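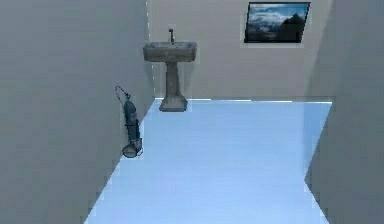

Most papers on robot navigation report one number, the success rate in simulation, and most readers stop there. I think the habit is doing harm, and the test rooms are a good place to see why. A typical rendered room gives the robot a bare blue floor, a pedestal sink near one corner, an upright vacuum cleaner by the wall and a single landscape hanging in a black frame. Ask a policy to go to the vacuum cleaner in a room like that and there is very little for it to get wrong. I have lived in several apartments and none of them had that much open floor.

I don't object to simple rooms for training. They are cheap, they reset instantly, and a policy that can't find a sink in one has no business in a real hallway. My objection is to using the same kind of room for the final score.

Last January our group at Brukton repeated the evaluation from the Cluridden navigation paper. We used 700 episodes in rooms built by the authors' own generator and got nearly the same result they did. Then Joonas Vainio changed the generator so that each room held 13 objects, with no other change to the policy or the instructions. Failures went up to 119. Most of them were the same kind of failure: the robot stopped at the first large upright thing in view and reported that it had arrived.

You would never learn that from the original table. It was there to be found, though, and it took one person an afternoon of editing and a night of compute.

Igor Rutkowska, who reviewed our write-up, made the fair point that crowded rooms are arbitrary too. Who decides how much furniture is normal? I don't have a good answer. My view is that two arbitrary settings tell you more than one, and that the distance between them is worth printing. If a method does well in the sparse room and falls apart in the full one, I want that in the abstract.

The Nisach benchmark already asks for object counts with every submission, but they go in an appendix and hardly anyone quotes them. Move the counts into the main table, next to the score. Papers that test at only one density should say so in the caption. I would also like reviewers to ask for a few failed runs, picked at random, with the view from the robot's start position. We are doing this for our Paiva release, and the failed runs take up two pages.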